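Rindau Kitchen Newsletter

February

CLEARING A TABLE: NOTES ON SORTING, SCRAPING AND RACKING

This item replaces the one-page sheet that has been taped inside the pantry door of the second-floor kitchen. The sheet covered washing in some detail and clearing hardly at all, which is the wrong way round for a kitchen with a small sink. Most of the trouble at the sink starts at the table. Comments on the old version came mainly from Lucian Pîrvu and from the Fidance side of the building, and most of them have been taken in below.

The procedure applies to a single place setting and scales up by repetition. It assumes one tray per person, a rack within reach and a bin for dry waste. It does not cover pots, baking sheets or anything with a non-stick coating. Those remain under the January item, which still stands apart from the paragraph on steel wool.

What goes wrong

Three faults account for most of the complaints received.

The first is rice. Cooked rice that reaches the drain swells further and packs in the trap. A spoonful does little harm by itself, but the trap does not see one spoonful, it sees everybody's. The trap on the Lendura side was opened twice over the winter and on both occasions the blockage was starch, with a little grease holding it together. Potato and pasta behave in a similar way but are easier to see and are usually picked off the plate.

The second is paper. Napkins left on plates get wet, tear, and stick to the glaze. They then have to be removed in pieces with a fingernail. A dry napkin can be lifted in one motion. This is the whole argument for taking paper first.

The third is stacking order. People stack bowls on plates with the cutlery in between because that is how the items come off the table. The stack is unstable, the underside of every piece picks up food from the piece below, and the washing area doubles. A plate that was dirty on one face is now dirty on two.

Layout before starting

Put the waste bin on one side of the tray and the rack on the other. Which side is a matter of preference. Maëlle MacPherson works left to right, with waste on the left, and the remainder of this item follows her arrangement. Left-handed people may find the reverse more comfortable. The point is that items travel in one direction and dirty pieces do not pass over clean ones.

A clear bin is preferred to an opaque one for this work. Cutlery lost in the waste is the most common loss in this kitchen - the last spoon count came up short by 26 - and a spoon lying under a napkin in a clear-walled bin has at least some chance of being noticed. Frosted walls are acceptable. Do not line a clear bin with a dark bag, as this removes the benefit.

The tray stays under the place setting until the last loose food has been dealt with. Lifting it early, while there are still grains on it, spreads them over the table. The round trays have a raised rim and will tolerate a slight tilt. No tray should be carried at an angle.

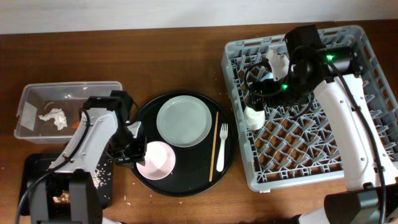 Order of work

1. Paper. Lift napkins and put them straight into the waste bin. Do not use them to wipe the plate first unless the plate is oily, in which case one wipe is permitted and the napkin goes in folded with the oily face inward.

2. Large scraps. Peel, rind, bone and bits of vegetable go in by hand or with a fork. Anything bigger than a grain of rice should be gone before the scraper comes out.

3. Loose grains. Rice on a dark tray is easy to see and should be gathered there. Draw the grains toward one edge with the silicone scraper, then tip that edge over the bin. Grains on the wooden table are picked up last, with a barely damp cloth, moving along the grain of the wood. A wet cloth smears the starch and leaves a dull patch that shows up under the ceiling lights.

4. Bowls. Scrape, then set to one side, open end up. Do not nest them.

5. Plates. Scrape from the rim inward, then lift the food from the center. The matte plates need a lighter hand than the glazed ones. Metal utensils leave gray marks on a matte surface that look like scratches but are a deposit of metal. They come off with a paste of baking soda and water, rubbed gently and rinsed.

6. Cutlery. Collect it in one hand, handles together, and count it before it leaves the table. Compare with the number set out. The count takes less time than searching a full bag.

7. Tray. Wipe in straight passes, then go once along the inside of the rim, where crumbs collect.

Steps 1 to 3 are dry. No water should be involved up to that point. Dry starch releases from a smooth surface with very little force, and wet starch does not. If food has already dried hard onto a plate, that plate is set aside for soaking and the rest of the sequence continues without it.

Soaking

Use cool water for starch and egg, and warm water for fat. Hot water sets egg and makes rice residue gummy. Fifteen minutes is enough for rice. Longer soaking does no good and ties up the basin. The old sheet recommended leaving dishes overnight, and that advice is withdrawn.

The soaking basin holds 900 milliliters at the lower line, which is sufficient for one plate laid flat. Two plates can be soaked together if a spoon is placed between them to keep the faces apart. Matte plates should be soaked alone.

Pour soaking water out through the mesh strainer and knock the strainer into the waste bin. The strainer hangs to the right of the tap. It has been turning up in the drawer under the kettle, where it is of no use to anyone at the sink.

Racking

Plates go in vertically, faces all turned the same way, one slot left open between the larger ones. Bowls go in at a steep angle along the front so that water runs off the foot and does not pool in it. Wide-rimmed plates take up more room than their diameter suggests, because the rim catches on the next divider. Put them at the end of the rack where there is clearance.

Cutlery goes handle down, except for knives, which go handle up. Spoons should be mixed with forks. Spoons alone will settle into each other and stay wet on the inner faces.

The rack should not be loaded beyond a single layer. If there is more than the rack will hold, dry the first load by hand and put it away. Cups balanced on top of plates were the cause of both breakages reported this winter.

The table surface

The wooden tables were refinished with the Mbeki hard oil last spring, and the finish is holding except along the front edges, where forearms rest. Crumbs should be brushed off before any wiping. Bread crumbs and dry rice are both hard enough to mark an oiled surface if dragged under a cloth with pressure.

Water rings that are still pale will usually disappear overnight. If one has not, report it under item number 2219 on the maintenance list and leave it alone. Rubbing oil into a damp ring seals the moisture in and turns the ring dark, after which the area has to be sanded. This has now happened at the table nearest the window.

Equipment notes

The silicone scrapers have been replaced. The new ones are stiffer and work better on flat plates, though they are less good in bowls with a tight curve. Two of the old soft ones have been kept for that purpose and are marked with tape on the handle.

Waste bins are to be emptied at 4 p.m. and rinsed, including the inside corners. Debris left on the floor of a clear bin dries on, and after a few days the plastic goes cloudy there. Use a soft brush. The green scouring pads will scratch it.

Lucian is collecting figures on how long the sequence takes with two people working, one on waste and scraping and one on the rack. Early results favor the pair for settings of six or more and show no gain below that. Anyone willing to time a session should write the start and finish on the clipboard by the towels, along with the number of settings and whether rice was served.

The March item will deal with drying cloths, including boil washing and the question of fabric softener, which should not be used on them in the meantime.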